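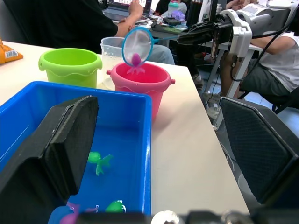
Section 2. Planning and Budgeting for a Two-Arm Tabletop Station

2.1 Purpose of this section

This section is intended for departments preparing a purchase request for a tabletop station with two arms. It should be read before any quotation is requested from the Grendon equipment office. Installation is covered in Section 3.

2.2 Before requesting a quotation

1. Write down the tasks the station will perform during its first year. State the objects to be handled, the tools to be held and whether any task involves water.

2. Measure the room. Record the size of the table, the clear floor on each side and the distance to the nearest desk. Seated operators and their laptops must be included in the floor plan.

3. Confirm that the table can carry the arms, their stands and the heaviest container at its fullest. A filled tub is often the heaviest single item on the table and is frequently left out of the calculation.

4. Identify the power outlets to be used. Outlets on the floor beneath a water task are not acceptable.

5. Send the completed worksheet to Rajitha Siriwardena at the Druvetport site. Worksheets without a floor plan will be returned.

2.3 Preparing the budget

The request must show equipment, accessories and consumables on separate lines.

1. Equipment. List each arm, gripper, stand, wrist camera and control computer. Do not combine the two arms in a single line, even when they are the same model.

2. Finger pads. Textured pads wear with use and are ordered separately from the gripper. Allow 8 spare pads per station for the first year.

3. Task items. Tubs, buckets, hand nets, pitchers and small toys may be bought from any household supplier. The limit for this line is $500 per station. Choose nets with a handle that the gripper can hold firmly when closed, and try one sample before placing a full order.

4. Cable management. Include clips, sleeves and strain relief for every arm. Cables that hang in loops must be given enough slack for the full reach of the arm and must be kept clear of containers.

5. Reserve. Set aside up to $2,000 for repairs. Unused reserve may not be moved to another line without the approval of Lukian Kravchuk.

Note: Training hours at the Lalport workshop are charged to the department and do not belong in the equipment request.

2.4 Additional requirements for water tasks

CAUTION: Do not assume that an arm or gripper is protected against water. Obtain the protection rating of each part from the supplier in writing, including the wrist hardware and the camera.

CAUTION: Switch off power to both arms before filling, moving or emptying a tub.

1. Budget for a spill tray and a supply of absorbent towels.

2. Specify a tub with a thick rim, and fill it only as far as the task requires.

3. Keep laptops and power supplies on a separate desk.

4. Where the floor is tiled, add non-slip matting on the operator side - this is a facilities purchase and needs its own form.

2.5 Review and approval

Requests are reviewed in June. Miyuki Kuroda checks the floor plan and the equipment list, and Pylyp Maksymiv confirms the electrical arrangements. Approved requests are ordered through Minami unless the department has an existing supply agreement.

Note: Keep a copy of the approved worksheet at the station. It will be needed for the acceptance check in Section 3.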